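Table day at the Soltdale workroom

March 27, 2023

I finally got myself over to the Soltdale workroom, having promised since February that I'd go, and I'm so glad I did! It's a plain sort of place, white walls and strip lights, with a wide opening knocked through to the room next door (you can shout through it for a pen, and people do). The session was called Stillness, which made me laugh, as I've rarely been anywhere with so much chatter.

The idea is simple enough. You take one small thing, you set it on the table, and you practise picking it up, holding it and putting it down again, slowly, until your hands stop rushing. I had 17 goes before lunch and was hopeless at most of them. My shoulders ached by the end – bring a cushion if you're planning to sit!
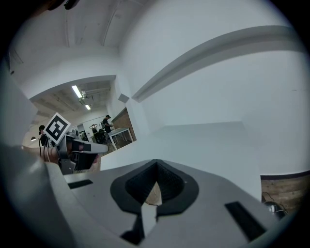
Looking through to the room next door, strip lights on.

Milovan Gashi had put the day together and kept us all going with tea and a truly enormous fruit loaf. He'd also written the rota on the back of an old Dustis calendar, in pencil, so we spent a fair bit of the morning working out whose turn it was. Mine came straight after lunch, when I was full of cake and a good deal steadier.

The afternoon went on the trickier shapes, the smooth rounded ones that want to tip over the moment you let go. A light squeeze from both sides is the thing, keeping your elbows loose and leaning well in over the table. I wish I'd known that at ten o'clock!
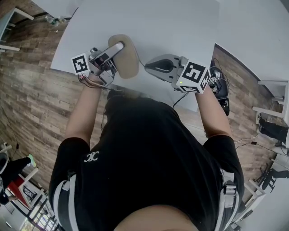

Anjali thought the rounded pieces were easier than the flat ones, which she said just slide away from you, and she'd like a whole session on those next time. I'd sign up for that too.

There's room for up to 66 people across both rooms, and entry is £4 on the door, tea included. Wear something with short sleeves, it gets warm in there.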